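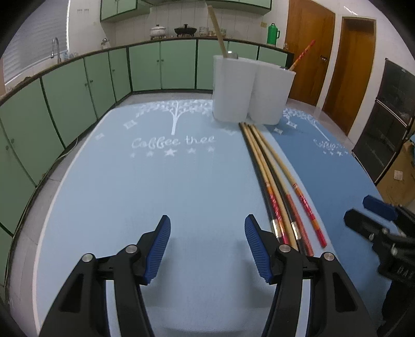
Most people who shoot a lot of photos end up with the same mess: a laptop that is nearly full, a couple of memory cards nobody dares to erase, and a drawer of old drives with no labels. Sorting this out takes an evening and costs less than a decent bag. These are the habits I use at home, at a plain desk with no special equipment.

## Empty the card the same day

Copy the card to the computer the day you shoot, even if you don't plan to look at the pictures for a week. Copy the whole folder. Don't pick through it first, and don't use "move" or "cut." If the transfer stops halfway, a copy leaves the originals alone.

When it finishes, compare the number of files. If the card says 1,238 and the folder on the computer says 1,236, run it again. Then open a few files from the beginning, middle and end of the folder at full size. Thumbnails can look fine when the file behind them is damaged.

Format the card in the camera, not on the computer, and only after the second copy exists.

## Name folders so they sort themselves

Year first, then month, then a word or two:

- 2-digit month, always, so July is 07 and doesn't land after 12
- place or client name next
- no spaces at the end, no slashes, no question marks

A folder called "new pics final" tells you nothing two years later. I have several of these and still don't know what is in one of them.

Leave the camera's own file names alone until the editing is done. Most editing programs keep track of a picture by its name and location, and if you rename it outside the program you will spend the next hour pointing it back to the right file.

## Two drives, kept apart

One external drive lives at the desk. The other lives somewhere else, at work or at a relative's house, and they trade places every month. I use a Balevix at home and a Watkins for the one that travels, and they have been equally dull, which suits me. Buying two different makes means they are unlikely to come from the same bad batch.

A drive that stays plugged in all the time can be hit by the same power surge as the computer. Unplug it when the copy is done. Use the eject command first and wait for the light to stop.

Write the month you bought it on a piece of tape and stick it to the case. I replace mine after 5 years whether or not they complain. The retired ones hold a third copy of old work until they quit.

## Clear space without losing anything

Before deleting pictures, look at what the editing program has saved for itself. Preview files and caches can take up more room than you'd expect, and the program will rebuild them when it needs them. The setting is usually under Preferences. Check that you are clearing the cache and not the catalog, which holds your edits.

After that, go for the near-duplicates. A burst of a bird taking off might be forty frames, and you need three. I do this in batches of 1,000 and stop when I start getting careless. Anything marked for deletion goes to a holding folder, and the holding folder gets emptied the following month.

Video clips are the other place to look. Sort the whole drive by file size and the biggest offenders come straight to the top.

## Heat and dust

Keep a laptop on a hard surface while it exports. A bed or a couch cushion blocks the vents, and the machine slows itself down to stay cool. For a desktop, shut it down, unplug it, and blow out the filters every few months with short bursts of canned air. Hold the fan blades still with a finger while you do it.

Card slots collect lint too. Look in with a flashlight before you force anything. If a card won't go in, take it out and turn it over.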